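12 Shares
4 Comments

Work and Automation, final project report
Anouk De Smet
18 Dec 2021

1. What I looked at

My question was what happens to the folding staff at a garment rental place when part of the folding goes to robot arms. Site was Mosanen, which rents out work shirts and takes them back, washes, checks, folds, ships. Before the arms everybody folded by hand at long tables. Now there is one cell with arms (they call it Zarivik) and the rest of the tables are still hand tables. I did interviews and sat in on shifts. Names of workers left out, they asked for that.

2. The job before

Folding was the job people got moved to when they were tired of the wash side. You stand, you talk, you fold. Pay was the same. Several workers said it was the one place where you could have a conversation all shift. Sore wrists and shoulders came up in every interview tho.

Volume: 2,288 pieces in the last week of all-hand folding, from the supervisor's sheet. In the week I visited it was 1,510 by hand and the rest through the cell or held over. Sheet doesnt split those two, I asked.

3. The job now

Somebody still has to lay the garments out, and somebody has to watch. Picking up just the edge of a thin cloth is the part workers talked about most. They do it without thinking, and had trouble explaining it to the technician from Merkska who set the thing up.

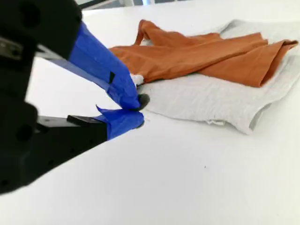
Fig. 1. Gripper with taped fingers holding the edge of the light gray cloth, orange garment on top.

The tape on the fingers is a sore point - workers re-do it, and re-doing it is not in anyone's job description. One woman said she has become "the tape person." She is not paid extra. The supervisor (Botha) said he would bring it up in March.

Second thing is pace. By hand you speed up and slow down as you like. Next to the cell you wait, then you have to be ready. Two people said the waiting is more tiring than the folding was. One person disagreed, likes it, her shoulder is better.

4. Sleeves

Most of the training time goes on long-sleeve shirts. Sleeves first, one across the front, then the other, then the body. The hand folders had at least 3 different ways of doing this and there were arguments over which one the cell should get.

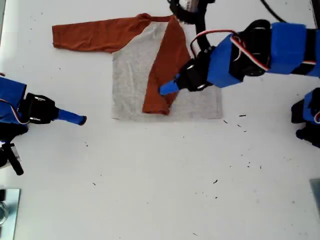 Fig. 2. Raglan shirt, one sleeve across the body, the other still out to the side. Finger pressing on the folded sleeve.

The way that got picked was the one used by the newest person on the team, as it had the fewest moves. The older workers did not love this. One told me she had folded like that for years before being told it was wrong. I think this is the most interesting finding, who gets asked when a job is writen down for a machine. Here it was whoever was on shift that day.

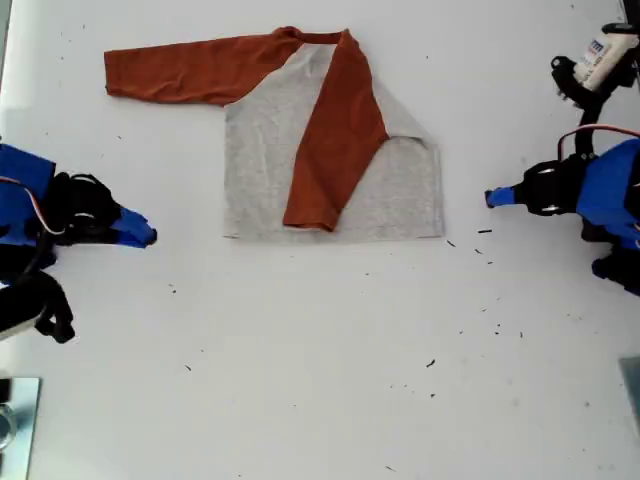

Fig. 3. Same stage of the fold, both grippers clear of the shirt.

When a fold goes bad the watcher fixes it by hand, and that does not get logged. So the cell's numbers look better than they are and the watcher's work does not show up at all. The 1,144 folds credited to the cell on the monthly report include the fixed ones. Botha agreed with this when I showed him.

5. Limits

Small site, short visit, no one from the wash side interviewed. I also never saw a night shift. Did not get to compare pay slips, only what people told me.

6. What I would recommend

- log hand fixes, with the name of the station
- put the tape and upkeep work in somebodys job and pay for it
- rotate watchers, and let them pick the rotation
- ask more than one folder before a new garment type goes on the cell

Interview questions are in the appendix, handed in seperately.

4 Comments
12 Shares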